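17 Apr 2022

ok so I finally quit paying for the big language app and I'm learning Czech off a 900 page grammar book I found at a library sale. ask me how it's going (badly!! but I'm having a great time)

1/ Background: my great-grandmother's maiden name was Vávra and I've been saying it wrong my entire life. The á is long. You sort of lean on it. My whole family says it like we're in a hurry.

2/ The app had me on a 2,553 day streak and I still couldn't order soup. I could tell you the duck was reading a newspaper, though. 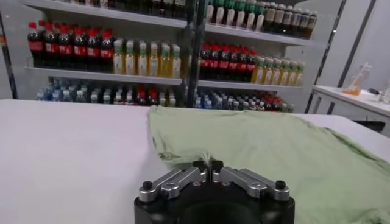 3/ So the new system is 10 words in the morning and 10 at night, on real paper cards, no streak, no little cartoon crying at me if I skip. I keep them in a tin by the kettle and do them while the water boils.

4/ Seven cases. SEVEN. I had made my peace with four from high school German and then Czech shows up with a whole separate ending for when you're calling out to somebody. (I do kind of love that one. I've been using it on the dog.)

5/ Also tried Flenora, the flashcard site everybody recommends, and it's fine, but I spent two evenings picking fonts and learned the word for "font." Back to the tin.

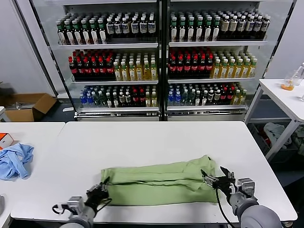 6/ Chores are where it's really sticking, because I talk to myself the whole time anyway. I say everything out loud in Czech, wrong endings and all. Laundry is the best one. Take a light green piece of clothing like that one, folded over into a long roll: that's "zelený" for green, "světle" stuck on the front for light, then "složit" for fold, and I've already got half a sentence before I need to look anything up. Dishes are harder. Why are there so many words for pots.

7/ The ř is still not happening. I've watched so many videos. My best attempt sounds like a zipper.

8/ Goal is a trip in November, and I want to get through one entire bakery order without switching to English. If you've got a podcast for slow listeners, PLEASE drop it below. I'm walking the dog anyway and he needs to work on his vocative.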